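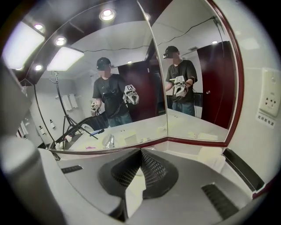

Vakalero mirror-split method

The Vakalero mirror-split method is a way of sorting robot training recordings made with hand-held grippers. It sets apart recordings in which the person doing the task can be seen in a mirror, and trains on them separately from the rest. It was proposed at the Craddock laboratory in Skokcombe and set out in a report dated 12 September 2023. Supporters call it a cure for a known weakness of wearable and hand-held recording. The published evidence is thin, and the main claim has not been repeated by a second group.

Background

In hand-held recording, a person carries out everyday tasks with a gripper that has its own camera, and a robot policy is later trained on the footage. The camera is meant to see the gripper and the objects near it, and little of the person. Bathrooms and dressing areas break this rule. A vanity with two mirrors set at different angles can show the same person twice, gripper and tracking tag included, while the real gripper fills the lower part of the view. The Craddock report argues that a policy may learn to take cues from the reflected person, who will be missing when a robot does the job alone.

This is a reasonable worry, though the report offers no direct test of it. No policy was shown to look at a reflection and fail for that reason.

Procedure

Recordings are first passed through a detector that marks any view containing a reflected person or a reflected tag. Marked recordings go into one pool and unmarked recordings into another. A policy is trained on the unmarked pool, then given a short second round of training on the marked pool with the mirror areas blanked out.

The blanking step relies on mirror outlines drawn by hand at the start of each recording and carried forward using the gripper's estimated position. Errors in that estimate move the outline. The report says the drift was "acceptable" and gives no figure for it.

Reported results

The authors used 615 recordings from 9 rooms, covering 3 tasks: folding a towel, turning a tap and placing a bottle on a shelf. They reported better success on all of them than with ordinary training on the full set. Several points limit what can be read from this:

Only 2 of the rooms were held back for testing, and both belonged to the same building.

The ordinary policy had a single round of training, so the gain may come from the extra round alone.

Trials were scored by the people who ran them, who knew which policy was in use.

Results for the towel task varied so much between runs that the reported difference may be chance.

Criticism

A reply from the Usport group, circulated the following February, trained on the same recordings with random patches blanked out in place of the mirrors. It found a gain of similar size on the tap and bottle tasks. The Usport authors took this as a sign that blanking almost anything helps a policy trained on so little data. Their own trials were few and used a different arm, so the comparison is loose.

Others have questioned the sorting itself. A tag seen in a mirror is reversed, and a tracking system that checks tag patterns properly should reject it. If so, one of the harms described in the report could be dealt with in software and would need no separate pool.

Use

The detector has been taken up more widely than the training procedure. It is used as a quick check for faces and bodies before recordings are shared, a purpose the original report mentions only in passing. No independent measure of how many reflections it misses has been published.

See also

Hand-held gripper
Imitation learning
Fiducial marker
Data augmentation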